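7 min read

Speaker notes: Reading a town's contracts when the town would prefer you didn't

Slot is 27 minutes plus questions. Slides are title cards only, so the talk has to carry itself. Start at 2:00 sharp, the room is booked after us.

OPENING

Thank Elvira Villca for the invitation. Say where I work: the Mernau paper, four people in the newsroom, one of them part time. Most of the audience will be from papers about that size.

Start with the parking meters. In October the Mernau city council approved a contract with a firm called Cuadros to run the downtown meters. It was on the consent agenda, between a street closing and a liquor license renewal. No discussion. The vote took less time than the roll call.

I was in the room and I missed it. Say that plainly. I had the packet in my bag and had read the first part of it.

What got us onto it was a phone call from Rigoberto Agudelo, who runs a shoe repair shop on the square. He wanted to know why the fine had doubled. I told him it hadn't. He read me the ticket.

THE CONSENT AGENDA

Explain for anyone new to the beat. Items the staff considers routine are bundled and passed with one vote. Any council member can pull an item out. In Mernau that had happened four times in the two years before the meter contract.

The October packet was 200 pages. The Cuadros contract started on page 141. The fine schedule was in an attachment to the contract, and the attachment was listed by letter only.

Advice here: read from the back. Attachments first, then the contract, then the staff memo. The memo tells you what staff want the council to think the thing is. Read it last and compare.

Pause, drink water. Next card.

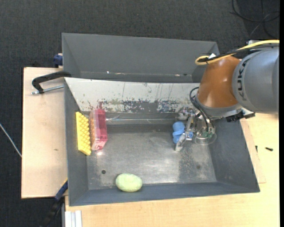
WHAT WE ASKED FOR

First request: the bids. The city answered that there was one bid. Second request: the notice asking for bids. It had been posted for the minimum period and nowhere but the city's own site.

Third request: emails between the public works office and Cuadros. This one took eleven weeks. The city first quoted us $2,000 in copying and review costs. Kiều Vương, our editor, wrote back asking for the hourly breakdown. The quote came down to $200 and we paid it.

Stress this. Always ask for the breakdown. We did not threaten to sue and we could not have afforded to. It was one paragraph, polite, citing the section of the state records law. Copies of the letter are on the table by the door.

The emails showed that the public works director, Algirdas Adomaitis, had sent a draft of the bid terms to Cuadros before the notice went out. He told us he wanted to check the technical language with somebody who knew meters. He has said the same thing on the record every time we have asked, and we printed it every time. We have no evidence that he gained anything from it. Be careful with this part in questions. Don't let anybody push me past what we ran.

THE STORY

We published in two parts. The first was only the fines. A table, the old amounts and the new amounts, and the date of the vote. That got more letters than anything we ran that year.

The second part was the bid. Fewer letters, but two council members asked for the contract to be brought back. They had both voted for it. One said she had not opened the attachment.

If time is short, skip to WHAT CHANGED.

Comparison with Skesulholm: their council puts every contract over a set amount on the regular agenda, with a one-page summary. Ivar Dalen covered that council for years and sent me the summaries. They are dull and very useful. He says the rule came in after a snow removal contract went bad, and that council members complained about longer meetings for one season and then stopped.

WHAT CHANGED

The fines went back down. The contract stayed, with a shorter term. Mernau now lists attachments by title. There is still no rule on consent items, and the draft ordinance has been sitting since spring.

What we got wrong: our first table had the wrong fine for loading zones. We corrected it the next morning, at the top of the story. The city brought it up at three meetings afterward.

CLOSE

Ask how many in the room have the last packet with them or on their phones. Have them turn to the last attachment. Give it two minutes, then take questions.

Likely questions: cost of the records, whether we had a lawyer (no), whether Cuadros pulled its advertising (it never had any), how we handled Mitari, the subcontractor, which is named in the emails and did not return calls.

Contact the Mernau newsroom | © All rights reserved | Back to top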